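Subject: Re: [chores] Table clearing: is it solved or not?

On a morning in August a list member wrote:

> Every demo reel I see has an arm putting trash in a bin. We have a
> break room with four tables and a dish return, and management keeps
> asking why a person still wipes them down. Can one of these things
> clear a table today, yes or no? I don't need the theory. I need
> something I can repeat in a meeting.
>
> Also, does anyone have numbers that were not produced by the vendor?

The meeting answer is "partly, if you pick the trash." The longer one is below. We have been running a two-arm clearing cell at Clavport since spring, and I can give you our numbers, for whatever they are worth outside our building. The task is a white table, a bin at the right-hand end, and light disposables.

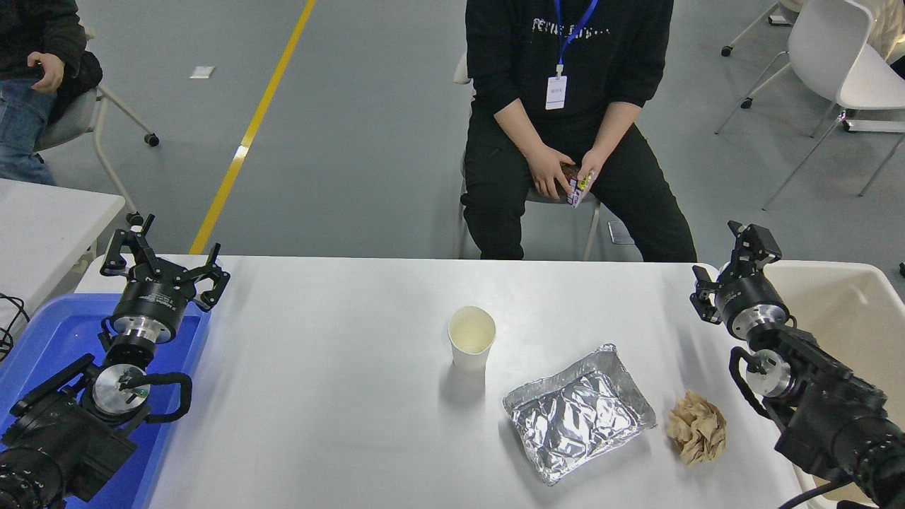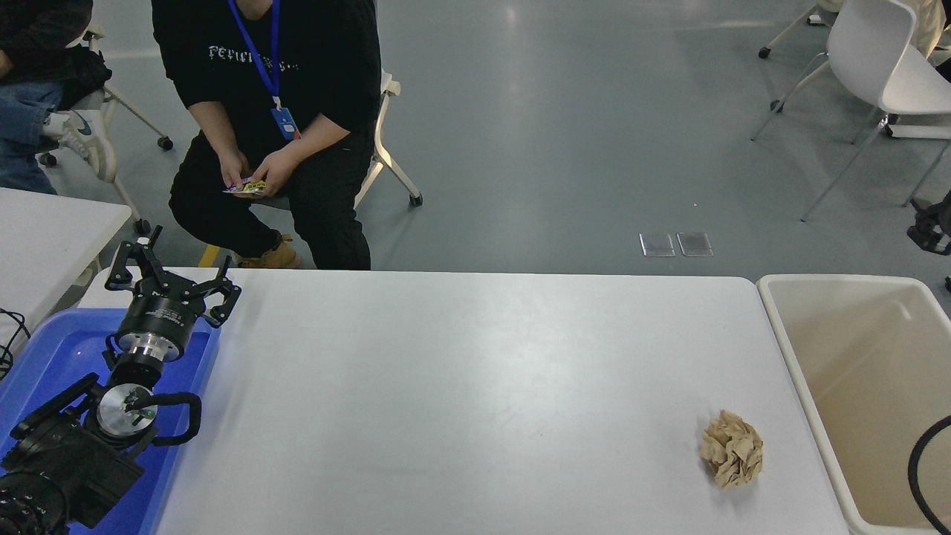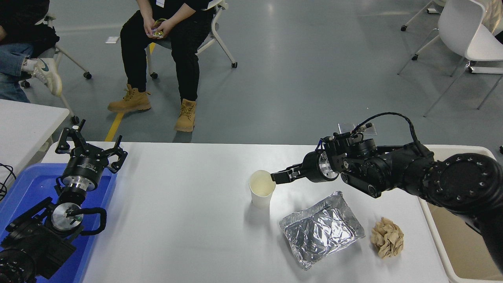
The question of whether a machine can clear a table splits into at least three questions, and the demo reels only answer the first. First, can it pick the item up. Second, can it do so without making the table worse. Third, can it tell that it is finished. Our results are good on the first, fair on the second and poor on the third. The item set matters more than the arm does. A plain paper cup standing upright is close to the best case: it has a rim, it tapers, and a two-finger gripper can come at it from the side. The foil tray is harder, since the top is wrinkled, the reflections move when the arm moves, and the depth reading over it is mostly noise. The crumpled brown paper sits between the two. It has no repeatable shape, so every grasp is a new one, but it is forgiving and you can be off by a finger width and still come away with it.

Numbers. Since the last controller update we have logged 2952 pick attempts. Of those, 861 were on foil, and foil is where most of our failures are. The common failure is a grasp that closes on the edge, deforms it, and lets go partway to the bin. The second most common is a grasp that never closes on anything, with the planner reporting success from finger position alone. We have a force check for that now. It helps with trays and does very little for paper, which gives almost no resistance at all.

Per-item time is the figure your management will want, and it is not flattering. A person clears three light items in one sweep of a forearm. The cell takes them one at a time, replanning in between, and the replanning costs more than the motion. Two arms do not halve it. They share the middle of the table, so one waits for the other whenever both have a target near the center. We tried assigning items by side and got idle time on the left, because the bin is on the right and handovers are slower than simply reaching.

On making things worse: the cup is harmless when empty. We do not run with liquid. I would treat any claim about clearing a table that leaves out liquid as a claim about a different job, and I include ours in that. A break room has half-full cups in it. Tipping one over adds a wiping task that neither gripper can do, so one bad grasp costs more than a dozen good ones save. Somebody on this list reported a wet-capable setup from Tisudum last year. If you are still reading, please post the spill rate – even a bad one would be useful.

On knowing when it is finished: the current stop rule is "no detection above threshold in 5 consecutive views." It stops correctly on a bare table. It also stops on a table with a clear plastic lid on it, and it will go on trying to pick up a scuff mark. Raising the threshold trades one fault for the other. We have not found a setting I would leave alone over a weekend.

Two practical notes for anybody costing this out.

1. Bin placement is worth more than grasp tuning. We moved ours until it stood right against the end of the table and dropped the rim below the arm's normal travel height. Drops during transfer went down the same afternoon. Before that we had spent 2 months on the grasp model for a smaller gain.

2. Fix the table. If it can be bumped out of position by a passing chair, it will be, and the calibration goes with it. Ours is bolted. A break room table usually cannot be, so budget for recalibration or for a base that finds the table edge by itself. The Viken base claims to do this. I have not tested it and would like to hear from somebody who has.

To the original question, then. For dry, light, visible items, on one fixed table, with a bin next to it and a person who checks now and then: yes, slowly. For four tables with a dish return: no. The dish return alone rules it out. Stacked plates with food on them are a separate problem, and I have not seen an unedited run of it longer than a few minutes. The wiping is more tractable than people assume, provided the table is already clear, and you can buy something for it today. If I had your budget I would look at the wiping first and leave the picking up to whoever was sitting there.

As for numbers not produced by a vendor, ours are in-house, so apply your own discount. The group at Aoun was collecting logs from several sites in a common format and asked for contributions on this list in the spring. We sent them our first batch, before the controller update, and I have not seen a write-up. If the effort is still alive I can send the rest, with the foil attempts tagged separately. The tags are by hand and there are errors in the early ones.

Log format questions can go to the list. I will be slow to answer until the end of the month.

--
Clearing cell, Clavport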